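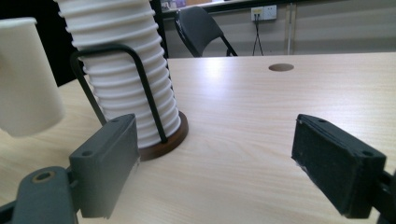
Kestarine Area Forum > Getting There and Around > Is the upper road to Warkitz worth it?

millpond_jan
Trying to plan four nights in Kestarine in September and I keep reading that the old village at Warkitz is "a must." The district website says it is reached by "a pleasant mountain road, 10 km." Has anyone driven it lately? We'll have a small rental car and my mother, who doesn't love cliffs.

dustyboots44
Drove it last fall. The 10 km is a fairy tale. My odometer said otherwise, and that was from the church, not from the harbor where they start counting on the sign. The last stretch past the Dow turnoff is gravel with a drop on the right. Pretty, sure. Pleasant, no.

Ewan Gourlay
I have to disagree with dustyboots. I've been going up there for years in a plain hatchback and never had a problem. The road was graded and the drop has a rail now. If you take it slow you're at the square before lunch.

dustyboots44
Which rail? There's a rail on the first two bends. After that there are painted rocks.

Ewan Gourlay
Painted rocks count if you stay on your side of them.

millpond_jan
Not sure my mother would agree with that. Is there a bus?

p_hollis
There's a bus on paper. The timetable at the harbor lists number 33, mornings, back in the afternoon. I waited for it two days in a row. First day it came late and went only as far as Dow. Second day I gave up and had breakfast. The man at the kiosk told me it runs "when school runs," so September might be better than when I was there, but I wouldn't plan a day on it.
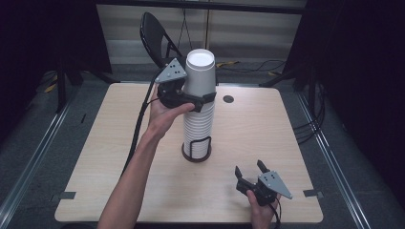 p_hollis
Also, what exactly is the must-see part? I did get up there in the end by taxi. One square, one spring, a chapel that was locked, and a tavern with the same menu as the ones on the water. The website says "44 traditional stone houses." A lot of those are walls with a fig tree inside.

Ewan Gourlay
The chapel key is at the tavern. You have to ask.

p_hollis
I asked. They said to ask at the chapel.

saltandthyme
Ha, same thing happened to us. I'd still go though. The view down over the pines toward Prerkine is the best in the district and there's always a breeze. We paid a taxi for the round trip with a wait, settled the price before getting in, and it was fine. Worth it once.

dustyboots44
Best view in the district according to who? You get the same pines and the same sea from the parking area at Dow, paved all the way, with a bench.

saltandthyme
You don't get the north side from Dow. The ridge blocks it.

dustyboots44
OK, that's fair. I was there in haze and couldn't see north of anything.

millpond_jan
So if we drive to Dow and stop there, is there anything else to do, or is it a bench and back down?

saltandthyme
There's a footpath from Dow to Warkitz, the old mule track. Shady for the first half. The website calls it an "easy stroll," so I'd bring real shoes and water.

Ewan Gourlay
It is an easy stroll. But I'd agree about the shoes, it's loose near the top.

p_hollis
Easy stroll and loose near the top. Got it.

millpond_jan
Thanks, all. I think it's Dow by car, my mother gets the bench, and I'll walk up if the weather's clear. Will ask about the key at both ends.

Last reply 20 June 2019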